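Stirnevard opened its assembly hall in Jellham to visitors one afternoon in October, with two robot cells running from 2 p.m. until the close of the late shift. The company builds handling equipment for small-parts manufacturers, and 19 firms sent staff.

The main demonstration used the Ornness cell, a single arm with a two-finger gripper and a small camera mounted at the wrist. Murdo Dalgleish, who heads cell integration, ran the arm at reduced speed for the first session and at production speed for the second. Changing the program from one part to the next took 4 minutes at the operator panel.

According to Dalgleish, the cell has logged 1362 hours at the Jellham site. Gripper fingers are inspected every 3000 cycles and replaced as a pair.

Questions from visitors dealt mainly with grip force on parts with a finished surface. Force is set per part number and stored with the program. Reginald Calloway of Mostyn, a supplier of fixtures, asked whether existing part holders could be kept. Dalgleish said they could, provided the fingers have clearance on both sides.
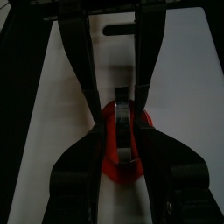 Wrist camera view of the gripper closed on a ring-shaped part at a rounded red object.

A second open afternoon is planned for the spring. Firms may bring their own sample parts if drawings are sent in advance.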